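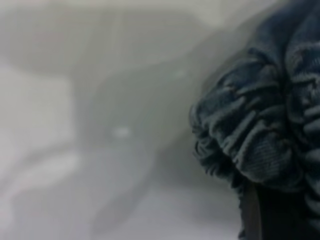 Kathleen Buckley wrote:
Kwadwo, before you touch the code again, check how much cloth the wrist camera sees at the moment of the grasp. Mine had the same trouble with sweatshirts. Once the fabric bunches up close to the lens, the exposure and focus settle on it and the rest of the view turns to gray mush. The table is gone as far as the software is concerned.

Kwadwo Quaye wrote:
That matches what I get. The background is so soft I can't pick out an edge in it. I had been blaming the lighting.

For anyone who skipped the first page: this is the folding arm I'm building in the back half of my garage. Secondhand six-axis arm, Skokel controller board, two-finger gripper I printed myself. The goal is to pick one piece of clothing out of a pile, lift it and lay it on a table. Folding comes later. The ribbed navy fabric is my hard case because it is dark and the ribs catch on each other.

I have logged 344 grasp attempts since May. I'm counting a grasp as good if the cloth is still in the fingers when the arm reaches the table. 320 of those attempts were on flat cotton and most were good. The rest were on ribbed stuff and most were not.

tinbench wrote:
Are you running autofocus? Turn it off. Set it by hand for the distance to the fingertips and leave it. You don't want the focus hunting while the arm is moving.

Kwadwo Quaye wrote:
Fixed focus already. The fabric is what stays sharp, the ribs and the fuzz along the edge are all there. It's the table I lose.

tinbench wrote:
OK, then I'd leave the camera alone. You want the cloth sharp. Put a second camera overhead for the table.

Kathleen Buckley wrote:
I don't agree. A second camera means a second calibration, and every time somebody bumps the post you do it over. I ran two for most of a winter and took one down. What helped me was moving the wrist bracket back 60 mm and tilting it in. It sees less of the fold detail but you keep the table edge until the last moment.

tinbench wrote:
Bumping the post is a mounting problem. Bolt it to the ceiling joist. Mine has been up for a year and I've recalibrated it twice.

orrin_k wrote:
With dark ribbed cloth I'd worry more about segmentation than about where the camera sits. The creases go almost black and a simple threshold cuts the garment into strips. Each strip then looks like its own object. Are you thresholding on brightness?

Kwadwo Quaye wrote:
Yes, brightness, then the biggest blob wins. I can see how the dark folds would break that up. The log from last night has the target point jumping between two places on the same garment.

orrin_k wrote:
There you go. Blur it a little before the threshold, or close the gaps afterward. Against a pale background the outside edge should be easy. Don't let the inside of the garment count for anything.

Kathleen Buckley wrote:
Agree with orrin on that part. Also, what's on your fingertips? Bare print slides on ribbing if you come in along the ribs.

Kwadwo Quaye wrote:
Silicone pads, the Uveo ones. They're fine across the ribs. Along the ribs they slip. I tried a Mühlbauer foam strip before that and it shed bits on everything.

dallas_m wrote:
Lurker here. Why not just use a vacuum cup? Seems like everyone doing laundry with fingers is making it harder than it has to be.

tinbench wrote:
Air goes right through knit. You'd need a lot of flow and it would be loud in a garage. Fingers are the right call.

dallas_m wrote:
I've picked up towels with a shop vac hose. Not saying it's elegant.

Kwadwo Quaye wrote:
My neighbors already put up with the compressor, so no shop vac.

Plan for this week: close the gaps in the mask first, since it's free. Then I'll print a new bracket with Kathleen's 60 mm and see if the table edge stays in view. If that doesn't do it I'll look at the joist. I'll post the log both ways.

orrin_k wrote:
Change one thing at a time or the log won't tell you anything.

Kathleen Buckley wrote:
I uploaded my bracket to the Bollasora parts folder, file 1029. The holes are for M3 screws. Print it with the flat side down.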